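Nostero office table, one September to the next

I bought the Nostero table for our little office last September, when we gave up the big rented floor and moved into two rooms over a bakery. We needed one surface that could be a meeting table in the morning, a lunch table at noon and a packing table whenever the orders piled up. I've had a full year with it now, so this is a long review (sorry!) but I wish I'd had one like it when I was shopping.

First, the money. I paid 632 for it, delivered to the door of the building and not one step farther. Getting it up the stairs was our problem. If you live or work above ground level, ask about that before you order, and measure your stairwell turn too. Ours went around the last corner with so little room to spare that I was already composing the return email in my head.

Assembly took most of an afternoon. The instructions are drawings only, and the drawing for the third step shows the frame upside down compared with the second, so we put one rail on backward and had to undo it. The bolts are good and chunky though, and the hex key that comes in the bag is a decent length. I still switched to my own after 20 minutes because my wrist was complaining. Keep the little bag of felt feet somewhere safe. I found mine stuck to the bottom of the carton a week later, when the carton was already flattened for recycling.

Now the top, because that's the part you look at all day. I love the color. It's light without being that yellowy light you get on cheap shelves, and it makes our darker room feel a lot less like a cave. The finish is smooth and wipes down fast with a damp cloth. Coffee is fine if you get to it the same hour. Leave it overnight and you'll be rubbing at a ring in the morning, as I was, twice. We now have a coaster rule and I'm the one who enforces it, which has made me very popular. 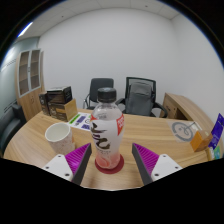
A red coaster doing its job on the light tabletop.

The coasters, by the way, are worth a paragraph. I tried a set of cork ones first and they stuck to the bottom of every glass and then dropped off on somebody's lap. The Ekix ones are heavier and stay put, and I can find them at the end of the day. They cost more than a coaster should. I bought a second set anyway.

Scratches: there are some. One is from a stapler dragged across by the corner, and I can find it with a fingertip but only see it when the sun comes in low around four. The others came from boxes, and those were my own fault for sliding them. I bought a tube of Wetamberg wax filler in the palest shade and it hid the worst one pretty well — not perfectly, but I'd stopped noticing it by the next morning.

Wobble is the thing everybody asks me about, since this table has a reputation for it online. Mine was solid for the first few months and then started to rock when anyone leaned on the far end to write. I tightened all the bolts and it went away. It came back in spring, I tightened them again, and it's been good since. So put it on the calendar with the smoke alarm batteries and you'll be fine. The maker claims the frame was tested with 3,000 loads and unloads before it went on sale. I have no way of checking that, but we stack heavy cartons on it every shipping day and I've never heard it creak.

I should mention the one I nearly bought instead, the Ham. It's a bit wider, it was 100 cheaper, and the legs fold, and if you need to clear the room for anything I'd seriously consider it. I sat at one in the showroom and my knees hit the crossbar every time I pulled my chair in. I'm not even tall! For a lunch table that's okay, but I do my invoices at this thing for hours.

The edge is comfortable under the forearms, too. Our old table had a square edge that left a red line across my arms by noon, and I didn't realize how much I hated it until it was gone.

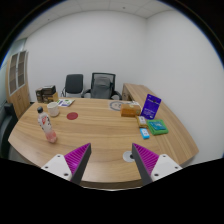

Can you put a hot lunch dish straight on the top?
I wouldn't. A warm mug has never bothered mine, but anything out of the oven or microwave gets a trivet, and the care leaflet says the same.

Customer service was slow but nice. I wrote to them about a missing cap for one of the legs and waited long enough that I'd forgotten I wrote. Then two caps turned up in a padded envelope, in slightly different grays. I used the closer match and put the other one in the drawer.

Would I buy it again? Yes, at that price, and I'd buy the matching bench if they ever get it back in stock. Four stars from me, with one off for the stairs and that third drawing.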